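How to Bleed a Radiator Without Redecorating the Hall
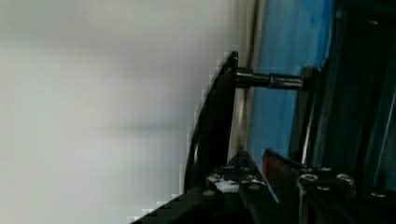 Why is my radiator hot at the bottom and cold at the top?

There is air in it. Air rises, sits in the top of the panel and keeps the hot water out, so you end up with warm ankles and a shelf of cold metal. Letting the air out is called bleeding, and it costs nothing apart from the key, an old towel and a few minutes of crouching.

A radiator that's cold at the bottom and hot at the top has a different complaint, usually sludge, and bleeding it will do no good at all. If it's cold all over, check that somebody hasn't turned the valve off. I once spent an evening on that one.

What you need

A radiator key. They're sold at every hardware shop, normally in a little dish by the till, and you will own several by the time you can find one. Some newer radiators take a flat screwdriver instead. Look at the valve before you go out and buy anything.

An old towel, and I do mean old. The water in a heating system starts out clear and after a few winters looks like stout. It stains carpet, wallpaper and the better sort of sock.

A small tub to catch the drips. A margarine tub is ideal. A mug will do, but wash it twice and don't mention it to anyone.

Before you start

Turn the heating on for a quarter of an hour and go round feeling the tops of the radiators with the back of your hand. Make a note of the cold ones. Then switch the heating off and leave it alone until the radiators have cooled right down. People skip this part. Thérèse Morin, who lived below me when I had the flat in Grurnton, skipped it with her face fairly close to the valve, and has been evangelical on the subject ever since.

With everything cold, look at the pressure gauge on the boiler and remember what it says. On most sealed systems it should be somewhere between 1 and 1.5 bar, but the manual has the last word. If you have no gauge and there's a small tank in the loft, your system tops itself up, and you can ignore everything I say about pressure further down. You may also feel slightly smug.

Bleeding the radiator

Start downstairs, with the radiator nearest the boiler, and work outwards and then up. There are households that do it in the opposite order and they seem to survive.

Find the bleed valve. It's at the top of one end, a small square peg inside a round hole, and in older houses it will have been painted over by every owner since the place was built. Scrape the paint off with a fingernail or a blunt knife. If it still won't take the key, don't lean on it. A drop of penetrating oil and a cup of tea will do more than brute force, and the tea is for you.

Hang the towel under the valve and hold the tub against it. Fit the key and turn it anticlockwise, slowly, a quarter of a turn. Half a turn at the very most. You should hear a hiss. Keep hold of the key.

Wait. The hiss may go on for a few seconds or for long enough to make you wonder about your life. Eventually it will splutter, spit a bit, and then turn into a steady dribble. Close the valve as soon as the dribble is steady. Clockwise, snug, no heroics: the threads are brass and they do strip.

Wipe the valve dry and go on to the next one. Come back to the first after ten minutes and run a finger under it. If the finger comes away wet, nip it up a touch more.

If you unscrew it too far

The little screw comes out, lands somewhere behind the radiator, and a thin jet of black water makes for the opposite wall. Put your thumb over the hole. This is undignified but it works. Shout for someone to close the valves at both ends of the radiator, the knob at one end and the capped one at the other, which needs a spanner once the cap is off. When the jet has stopped you can look for the screw in peace.

My brother-in-law Tshepo Kruger managed this alone in the house with his phone in another room. He says he had time to think.

Topping up the pressure

Go back to the boiler. Letting air out lowers the pressure, so the needle will probably have dropped. Find the filling loop, most often a braided silver hose underneath with a small tap at one end or both. Open the taps gently until the gauge is back where it started, then close them again. Both of them. A tap left open will creep the pressure up until the safety valve lets go outside, and you'll find a puddle under the pipe and a neighbour with opinions.

If your boiler has a built-in filling key or lever, use the manual. If the manual has gone, most makers put them online under the model number, which is printed somewhere only a child or a torch can reach.

Turn the heating back on and feel the tops again once it's all warmed through. They should be hot all the way across.

When to ring someone

Once or twice a year is normal, and July is a perfectly good month to do it, though I've never met anyone who has. If the same radiator fills with air every few weeks, or you keep having to top up the pressure, there's a leak or a fault somewhere and bleeding is only hiding it. Get a heating engineer in. And leave the boiler casing on, whatever the man on the video says.

Comments

Nathalie Li: Mine hisses for a moment and then nothing comes out, no air or water. Is it blocked?

Reply: Check the boiler pressure first. If the gauge is near zero there's nothing to push the air out. Top it up and try again.

Annatjie Ngcobo: The painted-over valve took me three cups of tea. Came free in the end.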